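Home | Recipes | Trips | Drinks | About

A Morning at the Durthorpe Cider and Juice Open Day

7 December 2023
By Kieran Costello

Print this page | E-mail to a friend

I've been drinking Ogilvie juice for years without giving a thought to where it's pressed, so when the press house in Durthorpe put up a sign for its open day I signed up the same night. Tickets were capped at 151 and the parking lot was full by the time I pulled in (I ended up behind the feed store, like half the town).

They start you off in the wash room, which is loud! Apples come down a chute into a long trough and bob along to the grinder, and you have to shout to ask anything. Our guide told us they press 950 gallons on a good day, and that the blend changes all season long. Early on it's tart enough to make your ears ring. By now it's mellow and a bit spicy, and I like it a lot better that way.

Next came the press itself, an old rack-and-cloth Jimombridge that they bought secondhand and rebuilt over one winter. I could have stood there all day. The pulp gets folded into cloths, the racks get stacked, the whole thing squeezes down very slowly and the juice runs off the sides in sheets. The leftover pomace goes to a hog farmer up the road. 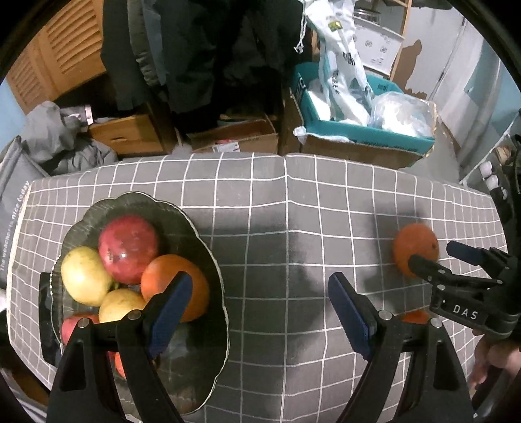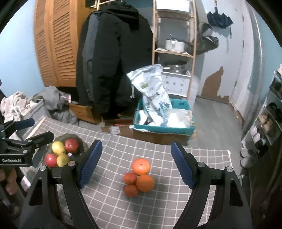 Fruit on a gray grid cloth

Then the tasting, and I'll admit that's what I came for. We had six little cups each. The plain sweet cider was as good as ever, and the ginger one was too hot for me, though the woman next to me went back for thirds. My favorite was one they call Clullamik, half apple and half pear with a squeeze of lemon, served warm. I asked how they make it at home and the answer was pretty simple: heat the juice gently with a cinnamon stick and a few strips of lemon peel, keep it under a simmer, and add the pear juice at the very end. I tried it Sunday and used too much lemon, but it was still gone in ten minutes.

The shop was a crush. They'd put out almost 600 bottles and the shelves were looking thin before noon. I got two sweet ciders, one Clullamik and a jar of apple butter that I've been eating off a spoon.

They open up again in May, when the trees are in bloom and you can walk the orchard too. Wear old shoes, the wash room floor is soaking.

Print this page | E-mail to a friend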